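Stedville Lantern Walks — Booking Help
Ticket: Confirmation emails showing the wrong meeting point
Status: Resolved

First message from customer

Hello there,
I booked two places on the late Churchyard and Gallows walk and I'm a bit muddled. The website says we meet by the old pump in Tiltau Square, but my email says the steps of the Ogilvie Rooms, and from the map those look like opposite ends of town! My sister is coming with me and her knees aren't what they were, so I'd rather not find out on the night. We are very much looking forward to it, ghosts and all.
Many thanks,
Eleri Gronow

Our reply, 10.40 am

Dear Eleri,
Thank you ever so much for writing in, and I'm sorry for the muddle. The pump in Tiltau Square is the right place for the late walk, so please go by the website and ignore the email. The Ogilvie Rooms is where the early family walk sets off, and somehow the two have got crossed. I've put a note by your name so your guide knows to look out for you both, and there's a bench right beside the pump if you get there early. I'll keep this ticket open while we get to the bottom of it.

Notes from the desk

I went back through the November bookings and found 13 late walk customers with the wrong steps in their email. All of them had booked through the Stivine calendar on our front page. Anyone who booked by phone had the correct wording, which was a relief, as our phone customers don't always give us an email address to put things right with.

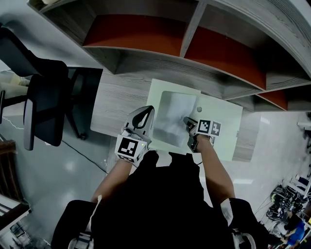 What we tried

1. Sent myself a test booking for the late walk. The email came back with the Ogilvie Rooms on it, so the fault was easy enough to repeat.

2. Changed the meeting point on the walk's own page and saved it. No difference at all — the email carried on just as before.

3. Looked in the email templates. The late walk had been copied from the family walk when we added it in the autumn, and the meeting point had been typed straight into the message. I put the proper field in and sent another test. Tiltau Square, at last!

Closing message, 4.15 pm

Dear Eleri,
All mended now, and a fresh confirmation is on its way to you with the pump on it. We've written to everybody else affected too. Do wrap up warm, as the lane behind the church gets the wind, and tell your sister we stop six times along the way, so there's plenty of chance for a breather.
With all good wishes from the booking desk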